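Molia Suturing Project

The Molia Suturing Project is a student project at Cumlow in which a surgical robot learns to close a cut on a practice pad. I've been writing up its history for this wiki since my second term on it (sorry in advance, I get carried away!), so this page is a bit more personal than the one on the Clekitis arm.

Background

The project grew out of the Nikolovski robotics elective, which used to end with a peg-moving exercise. Pegs are fine, but a bunch of us wanted thread, and thread is a whole different animal. It bends, it tangles, it hides behind your own tools. The first group had 3 students and one very patient lab supervisor. By the time I joined we met every Thursday at 6 p.m. and stayed way too late.

The work

The basic job is the interrupted stitch: pass the needle across the cut, tie a knot, trim the tails, move down the line and do it again. A student drives the instruments from the console while the arms log their motion, and those recordings are what the software trains on.

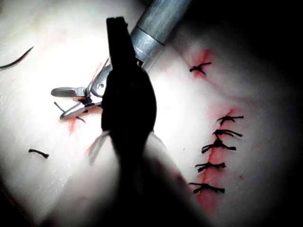 Why are the stitches tied separately instead of with one long thread?
Separate stitches give us a clean start and finish each time, so every one can be saved as its own recording and a bad knot only spoils itself.

The archive holds 524 recorded stitches, of which 113 were thrown out for slipped knots or missing video. Needle passes are the part the software picked up fastest. Knots are another story, mostly on the second throw, when the short tail likes to wander off and the other jaw has to go find it. I've watched the same grab get tried over and over, and I still lean toward the screen every time (so does everybody else).

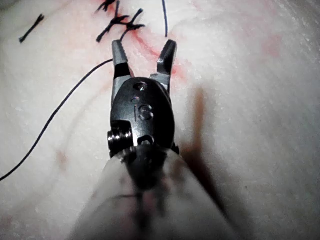 We also argue a lot about tail length. Leave the tails long and they get in the way of the next stitch, trim them short and the knot may come undone when the pad is flexed. The house rule changed twice in one October, which is why the older recordings look so different from the newer ones.

Scoring

Each finished row gets a mark out of 100 for spacing, knot hold and how well the edges meet. The best row by a student is still 78, and yes, I'm a little jealous, because it isn't mine! Rows tied by the software are marked on the same sheet, with a separate column for any time a person had to step in.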